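Brumari Forums > Handling Practice > Plate racking, section 9

Wosimell_QA
11 November 2025
Members are asked to comment on the draft rule for placing plates in a wire rack. The draft requires the tabletop to be cleared of debris before each run. Specks remain on our table, and I propose that such a run be recorded as nonconforming.

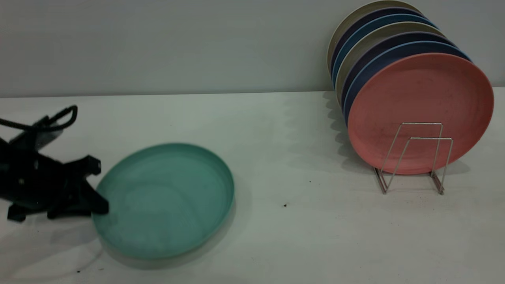
Reply 2
gyamfi_cell
I do not support the proposal. Small specks do not affect the grasp. Section 9 should govern contact with the plate, and housekeeping belongs in the site procedure.

Reply 3
Brutik
The contact clause requires revision in any case. It refers only to the rim.

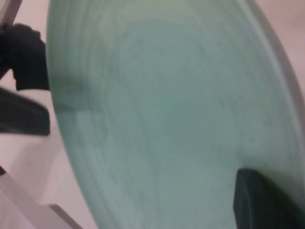 A finger bearing on the face of a tilted plate would fall outside the present wording, and operators have recorded it inconsistently since October. I recommend "rim or face."

Reply 4
Wosimell_QA
The wording in Reply 3 is accepted. I maintain my position on debris and request that both versions go forward to the vote.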